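News > Local business > Flumcombe

We're trying out a robot on the sorting at Bridanari, and after a few weeks of people asking me about it over the counter I thought I'd better write something down.

For anyone new, we hire out props and soft toys to schools, shops and nurseries, and everything that comes back has to be picked out of its bin, looked over and put with its own kind. There are 600 pieces on the list now. It's dull work and it's murder on the wrists, so when Mulville offered us a trial I said yes before I'd read the email properly!

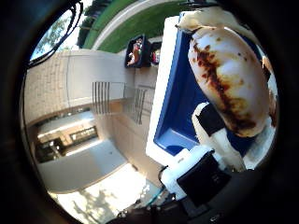

My shift used to be seven hours of bending and lifting. Now the robot does the picking and I do the checking – loose seams, chips, missing labels – and I get to sit down for a good part of it. I do miss the chatter a bit, as there used to be two of us at the bins and my workmate has moved over to repairs. She says she likes it better there (she would, it's got the radio).

It's slower than we are, I'll say that. Soft things seem to take it longest, and we still step in when it gets in a muddle. We've been promised no one loses hours while the trial's on, and I've asked for that in writing for afterwards too. 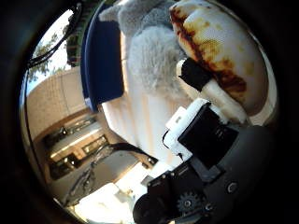 What happens next

The trial runs until March, then all 39 of us get a say before anything is signed. Questions can go in the box by the kettle.

Filed under: Work & Jobs, Robots, Flumcombe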